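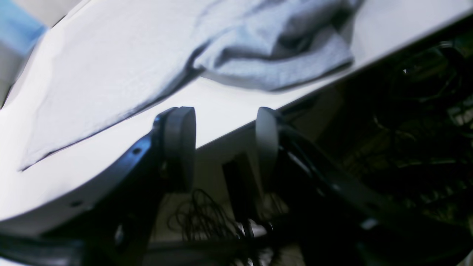

Suche in dieser Liste Suchbegriff eingeben Suchen

Von: Araba Owusu
An: Liste Nähen und Ausbessern
Datum: 2.1.14
Betreff: Re: Jersey vorwaschen, ja oder doch

Hallo Henrike, hallo in die Runde,

ich antworte mal unter deinen Absätzen, sonst geht es durcheinander.

> Ich habe im Laden in Oker ein Stück Baumwolljersey vom Ballen
> gekauft, genau einen Meter. Die Verkäuferin meinte, Vorwaschen
> sei heute überflüssig, die Ware komme fertig ausgerüstet.
> Ich habe es trotzdem gemacht. Nach der Wäsche und einer Runde im
> Trockner waren es noch 93 cm. Ist das normal oder habe ich
> schlechte Ware erwischt?

Das ist für Single-Jersey ziemlich normal. Maschenware kommt unter Zug auf die Rolle, liegt dann wochenlang gespannt und geht zurück, sobald sie nass wird und sich frei bewegen kann. Der Trockner schiebt noch einmal nach. Schlechte Ware würde ich daran nicht festmachen. Schlechte Ware erkenne ich eher daran, dass sie sich nach dem Waschen verdreht, dass also die Maschenstäbchen schräg zur Webkante stehen (ich weiß, bei Maschenware gibt es keine Webkante, aber alle sagen so). Leg das Stück einmal der Länge nach zusammen und schau, ob die Stäbchen am Bruch parallel laufen. Wenn sie über den Bruch wandern, hast du den Drall im Garn, und den bekommst du auch mit Ziehen nicht dauerhaft heraus.

Wichtiger als der Schwund selbst ist, dass du so vorwäschst, wie das fertige Teil später gewaschen wird. Wer von Hand vorwäscht und das Hemd danach in den Trockner steckt, hätte sich die Mühe sparen können. Umgekehrt muss ein Stück, das nie einen Trockner sehen wird, auch vorher nicht hinein.

> Und dann die Frage nach der zweiten Wäsche. In einem alten
> Heft steht, man solle zweimal vorwaschen. Macht das jemand?

Ich habe es bei Sweat und bei Interlock gemacht und beim zweiten Mal kaum noch einen Unterschied gemessen. Bei Single-Jersey ging es noch einmal ein wenig zurück. Wenn es ein Teil werden soll, das eng sitzt, wasche ich zweimal. Bei einem weiten Schlafhemd ist es mir gleich. Ein Rest Schwund bleibt sowieso, deshalb gebe ich in der Länge immer etwas zu und schneide den Saum erst ab, wenn das Teil eine Nacht gehangen hat.

Messen bitte immer im gleichen Zustand. Ich habe früher den Stoff frisch aus dem Trockner gemessen und mich gewundert, dass er am nächsten Tag länger war. Baumwolle nimmt aus der Luft wieder Feuchtigkeit auf und entspannt sich. Seitdem lege ich ihn flach hin, streiche ihn ohne Zug aus und lasse ihn bis zum nächsten Morgen in Ruhe. Erst dann kommt das Maßband.

> Beim Zuschneiden rollen sich die Kanten so stark ein, dass ich
> mit dem Schnittmuster nicht hinkomme. Ich habe schon gebügelt,
> nach kurzer Zeit ist alles wieder eingerollt.

Das Rollen hört nie ganz auf, es liegt an der Bindung. Die Seitenkanten rollen nach links, die Schnittkanten quer dazu nach rechts. Zwei Sachen helfen mir:

Sprühstärke auf die Kanten, trocknen lassen, dann erst bügeln. Ich nehme die von Alance, die gibt es bei uns im Drogeriemarkt, aber jede andere wird es auch tun. Nur dünn sprühen, sonst klebt die Bügelsohle und man hat braune Schlieren auf dem Stoff. Auf dunklen Farben gibt es manchmal weiße Schuppen, die gehen bei der ersten Wäsche heraus.

Und mit Gewichten arbeiten statt mit Stecknadeln. Ich habe große Unterlegscheiben aus dem Baumarkt, mit Stoffresten beklebt, damit sie nicht rutschen. Nadeln ziehen den Jersey jedes Mal ein kleines Stück hoch, und wenn man am Ende des Schnittteils ankommt, hat sich das summiert. Beim Rollschneider fällt es besonders auf, mit der Schere etwas weniger.

Bügeln selbst: aufsetzen und anheben, nicht schieben. Wer schiebt, dehnt. Dampf ja, aber danach liegen lassen, bis der Stoff kalt ist. Ich habe mir angewöhnt, das zweite Teil erst zu bügeln, wenn ich das erste vom Brett heben kann, ohne dass es sich verzieht.
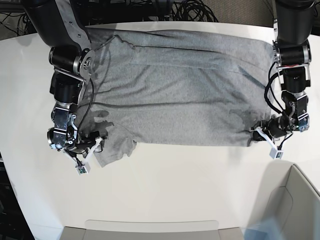
Noch etwas zum Auflegen. Der Tisch muss so groß sein, dass der Stoff nirgends herunterhängt. Hängt er über die Kante, zieht das Eigengewicht den Jersey in die Länge, und das Schnittteil ist nachher kürzer als das Papier. Wenn der Tisch nicht reicht, den Rest locker aufrollen oder in Falten auf einen Stuhl legen, der gleich hoch ist. Ich habe jahrelang auf dem Fußboden zugeschnitten, das geht gut, wenn die Knie mitmachen.

> Ich würde gern ein gut sitzendes T-Shirt als Vorlage nehmen
> und den Schnitt davon abnehmen. Muss ich es dafür auftrennen?

Nein, bei einem einfachen T-Shirt kommt man ohne Auftrennen aus. Ich mache es so: Das Hemd frisch waschen und flach trocknen lassen, dann der Länge nach falten, Seitennaht auf Seitennaht, Ärmel auf Ärmel. Die Falte muss genau in der vorderen Mitte liegen. Viele gekaufte Hemden sind schief, da passen die Seitennähte nach ein paar Wäschen nicht mehr aufeinander. Dann richte ich mich nach den Schulternähten und dem Halsausschnitt und mittle unten am Saum aus.

Packpapier unter das Hemd, darunter eine weiche Unterlage, bei mir eine alte Filzdecke. Mit einer Nadel durch die Nähte ins Papier stechen, alle paar Zentimeter, in den Kurven dichter. Danach das Hemd wegnehmen und die Löcher verbinden. Vorder- und Rückenteil getrennt abnehmen, sie unterscheiden sich am Hals und fast immer auch am Armloch.

Der Ärmel ist die einzige Stelle, die Geduld braucht. Man bekommt ihn nie ganz flach, also nimmt man ihn halb ab, bis zur Falte, dreht das Hemd um und nimmt die hintere Hälfte ab. Am Ende die Armkugel mit dem Maßband hochkant ausmessen und mit dem Armloch vergleichen. Bei Jersey soll beides nahezu gleich lang sein, Mehrweite zum Einhalten braucht es hier kaum.

Das Halsbündchen nicht mit abnehmen, sondern den Ausschnitt an der Ansatznaht messen. Den Streifen schneide ich kürzer zu als den Ausschnitt und probiere erst an einem Rest. Wie viel kürzer, hängt so sehr vom Bündchenstoff ab, dass ich keine Zahl nennen mag. Im Heft von Ametepe, das hier auf der Liste schon einmal erwähnt wurde, gibt es dazu eine Tabelle, aber mit meinen Stoffen hat sie nie recht gestimmt.

> Graue Melange oder einfarbig, was ist für den Anfang besser?

Melange. Ungleichmäßige Nähte sieht man darauf schlechter, und sie verzeiht, wenn man einmal auftrennen muss. Auf glattem Weiß oder Hellblau bleibt jedes Nadelloch eine Weile sichtbar. Dafür zeigt graue Melange jeden Wassertropfen und jeden Schweißfleck, das sollte man wissen, wenn es ein Sommerhemd werden soll. Und auf Melange ist die rechte Seite manchmal schwer von der linken zu unterscheiden. Ich klebe gleich nach dem Zuschneiden ein Stück Malerkrepp auf die linke Seite jedes Teils.

> Zum Nähen: Ich habe keine Overlock, nur die alte Flunport von
> meiner Tante. Zickzack kann sie, einen Stretchstich nicht.

Reicht. Schmaler Zickzack, nicht zu kurze Stiche, Jerseynadel mit Kugelspitze. Wenn die Maschine den Nähfußdruck verstellen lässt, dann herunter damit, das bringt mehr als alles andere gegen wellige Nähte. An den älteren Flunport-Maschinen sitzt dafür oben links ein Knopf, den man eindrückt und der in Stufen wieder hochkommt. Bei meiner war er festgegangen und ließ sich nach einem Tropfen Öl und fast 15 Minuten Wackeln wieder bewegen.

Wenn es trotzdem wellt: Seidenpapier unterlegen und nachher abreißen. An den Schultern nähe ich ein Band mit, sonst hängt das Hemd nach einem Sommer auf den Oberarmen. Köperband ist zu steif, ich nehme den abgeschnittenen Rand vom gleichen Stoff, in Längsrichtung, der gibt kaum nach.

Den Saum mit der Zwillingsnadel, sofern deine Maschine zwei Garnrollenhalter hat. Sonst die zweite Rolle in ein Glas hinter die Maschine stellen. Oberfadenspannung etwas lockern und langsam nähen. Wenn sich zwischen den beiden Nähten ein Wulst bildet, ist die Spannung noch zu hoch. Die Unterseite sieht aus wie ein schiefer Zickzack, das gehört so und dehnt sich mit. Am Anfang und Ende nicht rückwärts nähen, die Fäden nach links ziehen und verknoten.

Zum Trocknen der fertigen Sachen noch, weil das in deiner Mail am Rand vorkam: Ich hänge T-Shirts am Saum auf, mit den Klammern an den Seitennähten. An den Schultern gibt es Beulen, die man wieder ausbügeln muss. Schwere Sachen trockne ich liegend auf einem Handtuch und drehe sie einmal um.

Wer noch Reste von Bündchenware in Grau oder Dunkelblau abzugeben hat, möge sich bitte direkt bei mir melden. Ich brauche nur kurze Stücke. Unser nächstes Treffen ist im März, da bringe ich die abgenommenen Schnitte auf Packpapier mit, zum Abpausen. Bitte eigenes Papier mitbringen, das letzte Mal war die Rolle nach dem ersten Vormittag leer.

Henrike, schreib einmal, ob sich dein Stoff verdreht hat. Wenn ja, würde ich ein Probehemd daraus machen und für das richtige einen anderen kaufen.

Gruß
Araba

> Danke schon einmal und ein gutes neues Jahr an alle
> Henrike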